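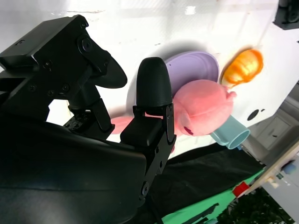

## Clearing the table is still the hard part

Ask people which chore they would hand to a machine and most of them say the table. Plates, cups, whatever the children were playing with, all of it gone by the time you come back from the door. It sounds like the easiest job in the house. I have spent most of a year writing about household robots and I now think it is one of the worst places to start.

A soft toy pig, a plastic plate and a cup on its side need three different kinds of grip. The pig gives when you squeeze it, so almost any hold will do, provided the fingers close on enough of it. The plate is flat to the table and has to be taken by its rim. The cup can roll. A four-year-old deals with all of this without being taught, or at least without anyone remembering the teaching.

In June I went to see the people at Rultura, who are working on tidying and nothing else. Jae-in Hyun runs the trials there. She let me sit through a long afternoon of them and gave me the sheet at the end. Out of 116 attempts to move one object from the table to the right container, the arm managed 90. She was pleased with that and she had a right to be, as the objects were changed after every few goes and some of them were new to the system.

But think about what it means in a kitchen. If your dishwasher washed 90 plates out of 116 you would send it back. A tidying robot that leaves one thing in every four or five where it was, or drops it on the floor, has made a job for somebody. You have to go round after it. I did ask Hyun about this and she said a second attempt usually fixes it, and that the arm is patient. I believe her. I also noticed that a person was standing next to it all afternoon.

The other trouble is speed. Kam-wah Liao fits out workshops for a living and has put in more arms than I have seen. His view is that factories get their numbers by taking the surprises away. At Zernevine, a packing firm he worked with, one line moves 887 cartons an hour, all the same size, all facing the same way. Put a crumpled carton on the belt and the line stops until someone lifts it off. Homes are made of crumpled cartons.

I don't take from this that the work is a waste of time. Five years ago the demonstrations I was shown used wooden blocks, in known places, under studio lights. Shiny tabletops and fuzzy toys were avoided. Now they are the ordinary test, and the arms get through most of it. See-through plastic is still a nuisance, by Hyun's account — the cameras have trouble deciding where the edge is — but it is a nuisance people are working on.

What I object to is the selling. I have a brochure from a company called Sotero that promises "a clear table every evening" for some 738 pounds a month. I asked how often the machine finishes without help and was told the figure was not available. It ought to be the first number on the page. Ok-hee Seo, who looks after her father at home and had been thinking of signing up, put the same question to them and got the same reply. She has kept her money for now. Her father can't bend to pick things off the floor, so a machine that drops a cup is worse for him than no machine.

My own test is a dull one. I would like to see a robot clear the same family's table for a month, with nobody from the company in the house, and a plain count kept of what was left behind and what was broken. Rultura say they might try it next year with two households. I have asked to read the count when they do.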